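Speaker notes – Reaching for handles: planner, controller and the gap between them
Brurkmont robotics software meetup, February session
Slot is 20 minutes including questions. Keep the first part short.

Slide 1. Title
Say what the talk covers: the software path from a handle estimate to a closed gripper on a two-arm mobile robot, all in simulation. No learning results today. Hardware numbers are in the other talk.

Slide 2. The stack
Four processes. Perception publishes a handle pose and an axis. Curkeo, our planner, takes that and returns a joint trajectory for one arm. The controller tracks the trajectory and handles contact. Hostemier is the scene runner: it loads rooms, resets state and logs everything on one clock.
Point out that one clock was a late change. Before that, perception stamped messages on arrival and the controller stamped them on send. Plots looked fine and were wrong.

Slide 3. Why handles
A horizontal bar handle leaves one rotation nearly free. The gripper can come in from slightly above or slightly below and still close on it. The old code threw that freedom away by asking for a single grasp pose. The planner then failed on poses that had perfectly good neighbors.
Now we pass a range of allowed pitch angles and let the planner pick. Pause on the diagram. People usually ask whether the range is fixed. It is set per handle type in a config file, which we are not proud of.

Slide 4. Planner settings
Sampling planner with a cap of 2,000 nodes. If the cap is hit, return the failure with the closest node attached. Do not retry silently. The first version retried with a new seed and hid a collision-model error for most of a month.
Collision model for the robot body is a set of boxes. The top of the body is padded more than the rest, as the elbows pass close to it on low reaches. Padding costs reach. Show the slider if the demo machine behaves; otherwise skip.

Slide 5. Control loop
Joint commands go out at 100 Hz. Trajectory is resampled to match. Last section of the approach is slowed down and switches from joint tracking to a Cartesian controller with low stiffness along the approach axis.
The switch was where most of our bad runs came from. The two controllers disagreed on where the fingertips were by the length of one tool offset. The offset was applied in the URDF and then again in the controller config. Worth saying slowly – several people in this room will have the same bug.

Slide 6. Test setup
400 episodes per software version, same seeds across versions. Rooms come from the Tkachenko set, converted to our format. Each episode has a target handle, a start pose for the base and a random offset on both arms.
The episode ends on handle contact with both fingers, on timeout or on any collision above the force limit. We score the approach and the grasp separately. Opening the door is a third score and I am leaving it out.

Slide 7. Reading a run from the head view
Leave this one up for a while. The arm side is easy to read from here and the depth is not.

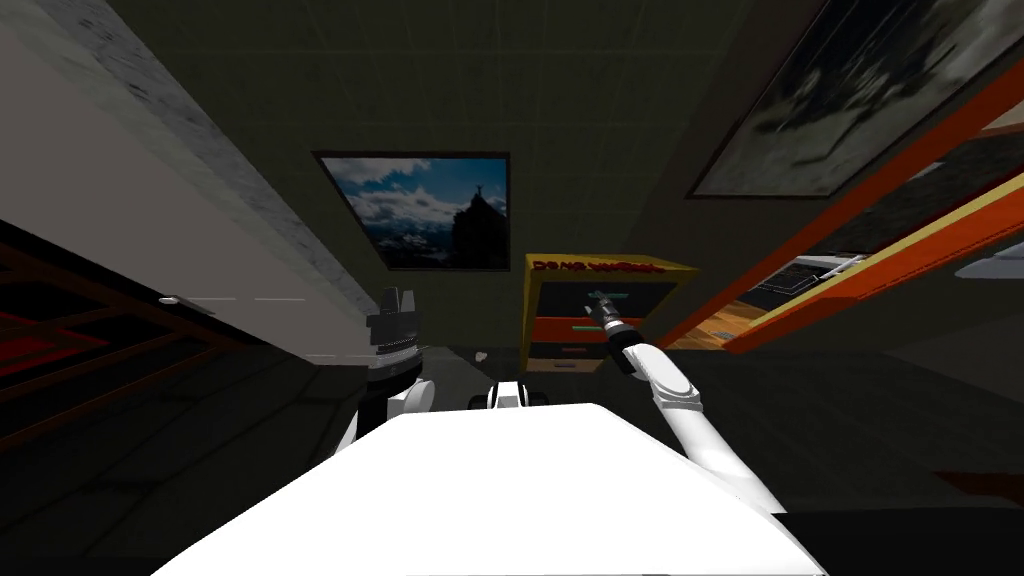

Slide 7: simulated head view, right gripper overlapping the green handle on the yellow cabinet.

Talking points:
Overlap in this view says very little about contact. The gripper tip and the handle share pixels, but the gap along the view ray has to come from the logged poses. We had a success check based on image overlap early on. It was removed.
The view is tilted relative to the room. Anything in perception that assumes the handle is horizontal in the image will fail here. The handle axis has to be estimated in the camera frame and rotated into the base frame before the pitch range is applied.
The left arm is held upright on this one. For right-arm targets the planner treats the other arm as a static obstacle, so a parked pose away from the reach path saves a lot of rejected samples.

Slide 8. Open problems
Handles close to a cabinet's top edge. Padding on the environment mesh eats the space the upper finger needs. Turning padding off near the target works but has to be undone before the retreat motion, and we forgot that once.
Choosing the arm. Currently a rule based on which side of the base the handle is on. Planning for both and comparing cost is better and doubles the time.
Pose updates during the approach. Perception can publish a new estimate mid-motion. Curkeo ignores it at present. Replanning is implemented on a branch – not merged, do not promise a date.

Slide 9. Code and questions
Config files and the scoring script are in the repo. Converted rooms are not, pending license check.
If asked about real-time guarantees: there are none on the planner side. The controller holds its last valid pose if the trajectory buffer runs dry.
If asked about other grippers: the finger geometry is one file, the tool offset is one number, see slide 5.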